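Idovska Opens Second Sewing Workshop, Will Train Women Returning to Work

4/24/18 – Idovska, the social enterprise that makes bags and aprons from leftover furniture fabric, announced today the opening of its second sewing workshop, in the town of Istia. The new workshop has two cutting rooms and will begin with a paid training course for women who have been out of work for a long time.

The company was started by Giorgia Caruso, a former upholsterer, after the factory where she worked closed its doors. She bought the fabric which remained in the storeroom and sewed the first bags at home. Last year Idovska sold 1,586 bags, most of them through small shops and at weekend markets.

The fabric comes now from Szűcs, a family furniture maker, which gives its cut pieces to Idovska at the price of transport. The agreement was signed in February. Before it, these pieces were sold as filling material or thrown away.

Trainees will receive a wage from the first day. They learn cutting, machine sewing and the simple repair of machines, and after the course they can stay with Idovska or look for work in other places. The company keeps no claim on them.

The money for the workshop came from a loan and from more than 300 customers who paid for their orders in advance. These orders will be sent first. 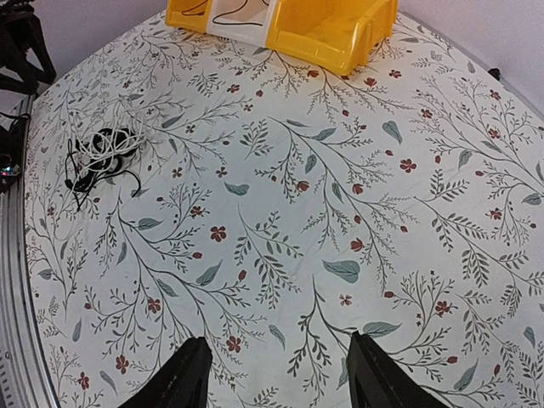
According to Caruso, the hardest part was to find a bank that would read the plan to the end, and she says she would prefer to grow slowly than to lower the wages. She added that a third workshop is not planned.

The bags from Istia will be sold under the name Clolon, with the same prices as before. Shops that wish to order can write to the Idovska sales office – orders for the autumn are already open.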